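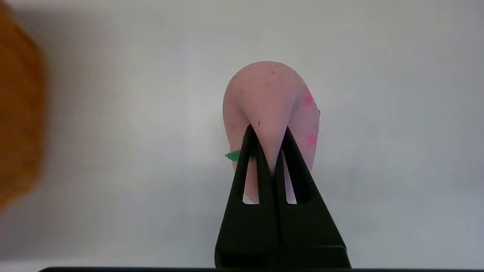 Eleri Harries thinks the Hirkow hauler should lose its second airlock before we publish anything, and she was already making the case while I was still finding my notebook, so that's where these minutes start. Her argument is that a ship with a crew of four doesn't need two ways out, and that every time one of us writes a boarding scene we forget which lock is on which side. Kojo said the port lock is the whole reason the chase in chapter six works. Eleri said chapter six could use a rewrite anyway. (Kojo wrote chapter six.)

Present: Giang Triệu, Kojo Sulemana, Eleri Harries, Tín Bùi and me, Trinh Phan, taking notes again. We got going a bit after seven.

Notes from last time. Everybody had read them except Tín, who read them while we waited. One fix: I wrote that the Unberg Yards were in orbit. They're on the ground, on the moon's night side, and they always have been. Sorry! Approved with that change.

Back to the airlock. We went at this for a good long while. Giang pulled up the old deck plan and found that the port lock opens straight into the galley, so anybody coming aboard in a hurry lands next to the stove. I love this and said so. Tín wanted to know if we could keep the lock but have it welded shut at some point in the ship's history, say after the Wuston blockade, and then Kojo's smugglers could be the ones who cut it open again. That got Kojo on board right away, and Eleri said she could live with it if the weld goes in the ship's main entry and not in a footnote. Agreed. Tín will write the paragraph.

Cargo numbers. The Hirkow entry says 437 tons on one page and 893 on another, and a reader wrote in to ask which it is. Giang's position is that 437 is the rated load and 893 is what captains really carry when the port inspector is a cousin. I thought that was a cover-up for a typo. It is a cover-up for a typo, Giang admitted it, but we all liked it so much that it's going in. Eleri asked that we say somewhere what happens to the landing struts at 893. Kojo suggested they bend. We'll leave it to Giang.

Timeline. We have the first Hirkow leaving Unberg in 3334, but Eleri's story about the Trương family has the grandmother flying one as a girl, and by my math she'd have been flying it before it was built. Options were to move the ship, move the grandmother, or make it a prototype. Eleri didn't want a prototype (she says every old ship in our setting turns out to be a prototype, and okay, fair). Tín offered to move the launch date back 40 years. I pointed out that this puts it ahead of the jump drive it uses, and we'd be fixing that for months. So for now the grandmother flew something else, an ore tug out of Wuston, and the family bought the Hirkow later. Eleri will look at how much of the story that breaks. She didn't sound happy but she was already scribbling tug names on the back of the agenda, so I think it'll be fine.

Names for the sister ship. Long list, a lot of laughing, no decision. Please send me your top two before we meet again. Kojo, the one you keep bringing up is still a no.

The Wuston blockade page. Nearly done. Kojo has the fleet movements written up and Giang has the politics, and they disagree over who fired first. I asked if we could let the page disagree too, with one account from the Wuston side and one from the haulers stuck outside. Giang was for it. Kojo wants a day or two to think it over. Eleri reminded us that the page also has to explain how anybody got food in, and that both drafts skip it. Added to Kojo's list.

Reader stories. We'd like to open the setting to outside writers in January. Tín has a page of ground rules drafted and read us the first half. My only worry is the rule about not killing off the Trương family, which I'd make a lot louder. Eleri asked for a line saying that ships can be lost but have to be lost somewhere we can find on the map. Tín will send it around for comments.

To do:
Tín: port lock paragraph, ground rules
Giang: cargo note, struts, clean copy of the deck plan
Eleri: grandmother and the tug
Kojo: answer on the two accounts, food during the blockade
Me: fix the Unberg line, write back to the reader about the tonnage

We stopped at half past nine with Kojo and Eleri still talking about chapter six.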